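Two trains and a long walk past tile warehouses got me to the Oltcombe furniture fair, where the first thing I was handed was a tote bag containing another tote bag. The halls are in a former bus depot, and the heating appears to have left with the buses. I kept my coat on until lunch.

The fair has grown up a little since I last went. Fewer chairs you have to apologize to before sitting down, more chairs. Bresex had the big corner stand by the doors, all rounded sofas in the color of weak tea, with a sign asking people not to lie on them. Two men were lying on them. Lachlan Prendergast, who designed the range, told me he wanted it to feel like "a conversation with a hill." I sat on it for a while. It's a good sofa, a bit low, and getting out of it took two attempts.

Bosa showed a stool made from a single sheet of pressed wool felt, folded and stitched along one side. Ruby-Lee Waaka spent most of August getting the fold to stop opening under a heavy sitter. The fix was a second line of stitching, in orange, and it's the best thing about the stool. It costs 670, and when I asked if that was for a set she was very kind about it.

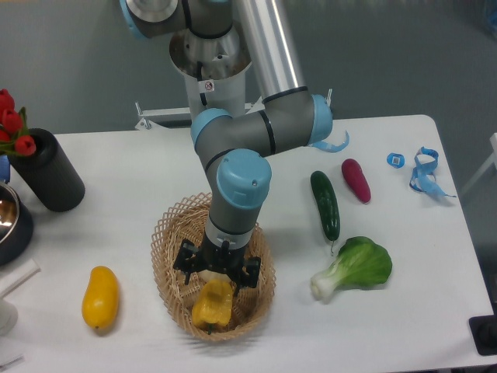

Natural fibers were all over the back hall this year, and the small makers had mostly done better by them than the large ones. Maihi is two people, Kane Hoani and Dalal Khalaf, and they had brought a reed bench with a seat woven on the bias so that it gives toward the middle. Khalaf says the weave is older than anything else in the building, including the plumbing. I have spent years thinking of wicker as the stuff of conservatories and aunts, and I'm now prepared to take some of that back. Even a plain woven basket looks good on a white tabletop, particularly with all that gray and light blue machinery above it, and I'd have taken one home if my bag hadn't been full of bag.

The afternoon talk was called "What Does a Table Want?" Lorcan Foley chaired it and did his best. One panelist thought a table wants to be a landscape. A woman near the front said hers wanted a new leg, and got the only applause of the session.

I went back to Maihi before closing and sat on the bench again. They take orders directly, in natural or a dark brown stain – I would go for the natural – and the wait is long. The cafe had run out of everything except soup by then. Bring a sandwich, and a second sweater.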